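## 4. Setting the heating programme

The Proller room controller leaves the factory with a single programme that runs the same way every day. Most homes will want to change it. Work through this section with the controller fixed to its wall plate and the receiver switched on. If the receiver light is red, go back to section 3 and pair the two units first.

### 4.1 Before you start

- Set the clock. The programme will not run while the time is flashing.
- Turn the boiler's own timer to constant, or remove it. Two timers on one boiler will work against each other.
- Open all radiator valves in the room where the controller is fitted. A closed valve in that room will make the rest of the house too warm.

**Caution:** Do not remove the receiver cover. The terminals behind it carry mains voltage even when the heating is off.

### 4.2 Entering the times

1. Press and hold **Menu** until the word PROG appears.
2. Turn the dial to choose a group of days. You can pick weekdays, weekend or single days.
3. Press the dial once. The first start time flashes.
4. Turn the dial to set the time. It moves in steps of ten minutes.
5. Press the dial again and set the temperature for that period. The highest setting is 27 °C.
6. Repeat steps 3 to 5 for the remaining periods. To skip one, turn the dial back until dashes show.
7. Press **Menu** to save. If no button is touched for a short while, the controller goes back to the main display and your changes are lost.

**Note:** A period lasts until the next one starts. There is no separate "off" time. To end the evening heating, enter a late period with a low temperature.

### 4.3 Overriding the programme

Turn the dial at any time to change the temperature. The new setting holds until the next period begins, and a small hand shows beside the figure.

To hold a temperature for longer, press **Hold** after turning the dial. Press it again to go back to the programme. Hold stays in force through a power cut, so check for the word HOLD on the display if the heating seems to be ignoring your times.

### 4.4 Holiday setting

1. Press **Menu** twice.
2. Set the number of days you will be away. Count the day you leave but not the day you return.
3. Set the temperature to be kept. We suggest no lower than 7 °C from November onwards.
4. Press the dial to confirm.

The normal programme starts again at midnight at the end of the last day. Cancel early by pressing **Hold**.

### 4.5 Where to stand the controller

The controller can be used on the Ditton table stand in place of the wall plate. Keep it at chest height on an inside wall or shelf, away from lamps, televisions and direct sun. Leave at least 400 mm clear on either side so that air can move past the sensor.
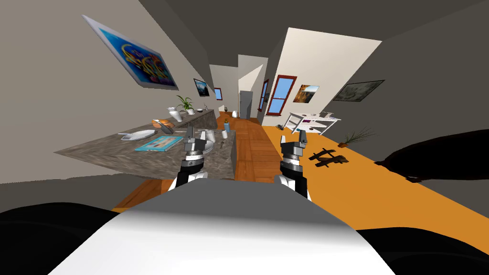

After moving the controller, wait 2 hours before judging the room temperature. The sensor needs time to settle, and a reading taken sooner may be too high if the unit has been held in the hand.

If the displayed temperature still differs from a thermometer placed beside it:

1. Press and hold the dial until CAL appears.
2. Turn the dial up or down in half-degree steps.
3. Press **Menu** to save.

### 4.6 Clearing the programme

Press **Menu** and **Hold** together until the display goes blank, then let go. All times, holiday settings and sensor adjustments are erased. Pairing with the receiver is kept, and so is the clock.

Write your times on the card inside the back cover before clearing. They cannot be recovered afterwards.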